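시뮬레이션 평가 패키지, 점수표보다 실패 기록을 팔아야 한다

2025. 6. 24.

로봇 파지 정책을 실물 없이 검증해 준다는 구독형 서비스가 늘었다. Jirnero가 내놓은 Liltgate도 그중 하나다. 정책 가중치를 올리면 렌더링된 탁상 환경에서 집기 과제를 반복 실행하고 성공률을 돌려준다. 기본 요금제는 월 900달러이고 과제 묶음 25종이 포함된다. 필자는 기본 요금제로 자체 정책 하나를 평가했고, 총 2,955회의 에피소드를 소진했다.

결론부터 적는다. 실행 환경은 쓸 만하다. 보고서는 그렇지 않다.

Liltgate의 보고서는 과제별 성공률과 평균 소요 시간을 한 장에 정리한다. 구매 담당자에게 보여 주기에는 편한 형식이다. 그러나 정책을 고쳐야 하는 쪽에서 필요한 정보는 실패의 분포다. 접근 단계에서 벗어났는지, 접촉 후 미끄러졌는지, 대상을 잘못 골랐는지에 따라 수정할 부분이 다르다. 현재 보고서에서는 이 세 경우가 모두 '실패' 한 칸에 들어간다. 필자의 평가에서 실패로 집계된 에피소드는 158회였는데, 유형을 나누려면 영상을 하나씩 열어 직접 표기해야 했다.

경쟁 제품인 Tavares의 Didero는 반대 방향의 문제를 안고 있다. 접촉력과 관절 오차를 단계별로 내보내지만 과제 환경이 지나치게 단정하다. 단색 바닥에 대상 물체 하나를 똑바로 세워 두는 구성이 대부분이어서, 여기서 얻은 높은 성공률이 현장 배치 판단에 얼마나 도움이 되는지 의문이다. 로그는 상세한데 그 로그가 설명하는 상황이 쉽다.

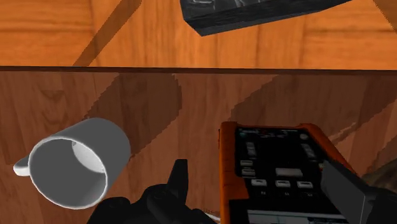
Liltgate에서 돈을 낼 만한 부분은 과제 구성이다. 물체의 자세와 조명이 에피소드마다 바뀌고, 대상과 무관한 물체가 작업 영역에 남는다. 멀티미터처럼 생긴 주황색과 검은색의 기기가 그리퍼 양쪽 사이에 놓인 상태에서도 바로 왼쪽에는 흰 머그가 옆으로 누워 있고, 나뭇결 위로 짙은 그림자가 길게 뻗는다. 색과 명암에 과하게 의존하는 정책이라면 이런 조건에서 약점이 드러날 가능성이 높다. 다만 렌더링 품질에는 한계가 있다. 그림자 경계가 계단처럼 깨지고 기기 전면의 표시는 뭉개져서 읽을 수 없다. 파지 위치만 평가한다면 감수할 수준이지만, 버튼이나 눈금을 인식해야 하는 과제에는 권하기 어렵다.

Jirnero는 12월에 과제 묶음을 추가하겠다고 공지했다. 필자는 우선순위가 잘못되었다고 본다. 과제 수를 늘려도 실패 원인이 한 칸에 합산되는 한 사용자의 수작업만 늘어난다. 먼저 필요한 것은 접촉 시점, 파지 폭, 대상 식별 결과를 에피소드 단위로 내보내는 기능이다. 시뮬레이터 내부에 이미 존재하는 값이므로 새로 측정할 것도 없다.

실물 장비를 갖춘 팀이라면 Liltgate는 회귀 시험용으로만 구독하는 편이 합리적이다. 정책을 갱신할 때마다 같은 과제를 돌려 성능 저하 여부를 확인하는 용도라면 현재 보고서로도 충분하다. 실물 시험을 대체할 목적이라면 기본 요금제로 한 달만 써 보고, 영상 분류에 드는 인건비를 요금에 더해서 계산하기 바란다.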